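3.2 Why people stop using mesh laundry bags

I came into this part of the study thinking I already knew the answer, which is a bad way to start a diary study and I don't recommend it.
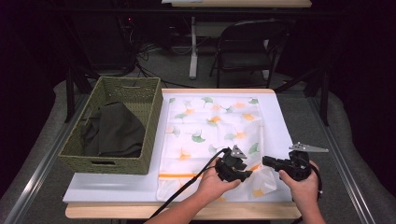 Figure 4. A mesh laundry bag with a ginkgo-leaf print, spread flat on a white table.

My guess was that people give up on mesh bags when the zipper breaks. I'd had two zippers go on me in one winter, so I wrote the whole first draft of the diary form around closures. Then Lise Campbell read it and asked where people were supposed to write down that they'd simply forgotten the bag existed. There wasn't a box for that. We added one in February, before the forms went out, and it ended up being the busiest box on the page!

We recruited 118 households through three laundromats and a neighborhood mailing list. Each one kept a diary of every load they washed, and between them they sent back 457 usable pages. A page counted as usable if it named at least one item in the load and said whether that item went in a bag. I was generous with handwriting. Lucie Gosselin was less generous, and where we disagreed we went with her reading (see Section 2.4).

The most common reason for skipping the bag was that it was somewhere else - in a drawer, under the sink, still holding last week's socks. People who hung the bag on a hook by the machine hardly ever wrote this. People who folded it and put it away wrote it all the time, even the very tidy ones, who had clearly thought hard about where it should live.

The second reason was drying. Several diarists felt that clothes came out of a bag wetter than the rest of the load, and a few had quit over it. We didn't weigh anything, so I can't say if they were right. Iolo Lewis has suggested a follow-up with a kitchen scale and I'd love to see somebody do it (it won't be me, my kitchen is full).

Zippers did come up, just a lot less than I'd expected. Where they did, the complaint was mostly about the pull snagging on the mesh. Only 15 pages mentioned a zipper that had failed completely.

One thing we hadn't planned for was how people felt about the look of the bags. We never asked, and they told us anyway. Huguette Poirier, who coded the free-text answers, set up a separate code for comments about prints and colors after the first batch. A patterned bag was described as easier to spot in a pile of whites, and one diarist wrote that she kept hers out on the shelf "because it's pretty, so I use it." That fits the hook finding quite nicely, though I wouldn't lean on it too hard with a sample like ours.

Section 3.3 looks at what went into the bags when people did remember them.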